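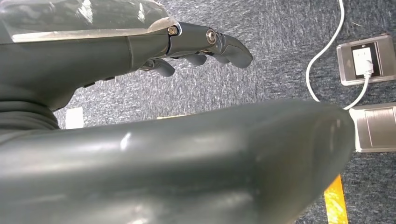
小道具(映画)

小道具(こどうぐ、英: prop)は、映画の撮影において俳優が手に取ったり、場面の中に置かれたりする物品の総称である。手紙、食器、眼鏡、時計、武器などが含まれる。建物や壁面などの大道具、俳優が身に着ける衣装とは区別されるが、指輪や鞄のように衣装との境界が現場ごとに異なるものもある。本項では主に、ヒンディー語映画をはじめとするインドの商業映画での小道具の扱いについて述べる。

概要
小道具は美術部門に属する。脚本の決定稿が出ると、担当者は場面ごとに必要な品を書き出し、購入、賃借、製作のいずれで用意するかを決める。この一覧は小道具表と呼ばれ、監督、美術監督、助監督の確認を経て撮影日程に組み込まれる。

俳優が演技の中で使うものを「持ち道具」、室内などに配置されるだけのものを「飾り道具」と呼び分けることがある。日本の撮影所に由来する呼び方で、英語圏でも hand prop と set dressing の区別がこれに近い。インドの現場では英語の語がそのまま用いられることが多い。

歴史
初期の映画では演劇の一座から借りた品がそのまま使われた。神話を題材とする作品が多く、冠や弓矢は舞台用のものと共通であった。発声映画の時代に入ると撮影所が自前の倉庫を持つようになり、社会派の作品が増えるにつれて、電話機や事務用品など同時代の日用品の需要が高まった。

撮影所制度が衰えた後は、倉庫の品を引き継いだ賃貸業者が供給の中心となった。ムンバイのブリクベルグ(Brikberg)はその一つで、撮影所の閉鎖に伴って放出された食器と照明器具の買い取りから事業を始めた。同社の初期の目録は400点を収めていたが、そのうち151点は電話機とラジオであり、品揃えには偏りがあった。後に婚礼用の装飾品を加え、舞踊場面の多い作品にも貸し出しを行っている。

調達
賃貸業者からの借り受けは日単位または週単位の契約が一般的で、破損した場合の弁償額は契約時に品ごとに定められる。時代劇の場合、同じ業者の品が続けて別の作品に現れることがあり、熱心な観客が燭台や水差しの一致を指摘する例もみられる。

新聞、紙幣、身分証などの印刷物は、権利や法令上の問題を避けるために架空の意匠で製作される。印刷小道具を専門とするユキコ(Ukico)は、架空の新聞の題字を見本帳にまとめ、制作会社に提供している。海外撮影では現地の業者が調達を担うことも多く、ベトナムでの撮影については賃貸業者トリエウ(Triệu)が食器や家具の手配を請け負った。

壊す、燃やす、水に落とすといった演技に使われる品は、撮り直しに備えて同一のものを複数用意する。標準的な数は4個とされるが、ガラス製品に見せかけた飴細工や樹脂製の瓶ではこれより多くなる。
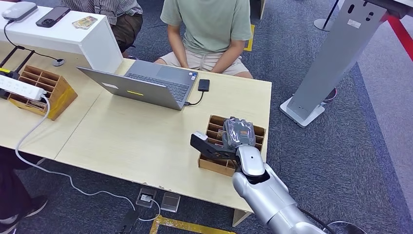
保管と管理
撮影期間中の小道具は、場面番号と品名を記した札を付けて保管される。大型の品は棚に置かれ、鍵、硬貨、装身具といった小さな品は紛失しやすいため別に扱われる。個々の品を透明な袋に封入して札を添える方法が広く行われ、写真に見えるような低い仕切りで升目に区切った木製の整理箱も、小さな品を分けて置くのに適している。升目の一つを一場面に割り当てる方式と、登場人物ごとに割り当てる方式の2通りがあり、場面を順に撮らない作品では後者が選ばれやすい。

貸し出しの記録には長く紙の台帳が使われてきた。近年は管理ソフトウェアの導入が進み、プロラム(Plorum)のように、小道具表と撮影日程を連動させて返却期限を表示するものもある。ただし、停電や通信の不安定な地方での撮影では紙の台帳を併用する現場が残っている。

連続性
同じ場面を複数の日に分けて撮影する場合、小道具の位置や状態が前後で一致していなければならない。杯の中身の量、蝋燭の長さ、本の開いている頁などが問題になりやすい。記録担当者は撮影の終わりごとに状態を書き留め、小道具係が次の撮影の前に復元する。食事の場面では料理そのものが持ち道具となるため、小道具係が調理の手配まで受け持つことがある。

歌と舞踊の場面は本編と別の班によって撮影されることがあり、その際に指輪や腕輪の左右が入れ替わるといった不一致が生じることがある。編集で該当する部分を除けないときは、そのまま公開される。

撮影後の扱い
賃借品は返却され、購入品と製作品は制作会社の所有として残る。続編の可能性がある作品では主要な品が保存されるが、それ以外は賃貸業者への売却、別作品への転用、廃棄のいずれかとなる。宣伝を兼ねて展示や競売に出される場合もある。競売では、撮影に使われた実物と予備品との区別が価格に影響するため、小道具表や現場写真が来歴を示す資料として添えられる。

関連項目
美術監督
大道具
映画の衣装
スクリプター
インドの映画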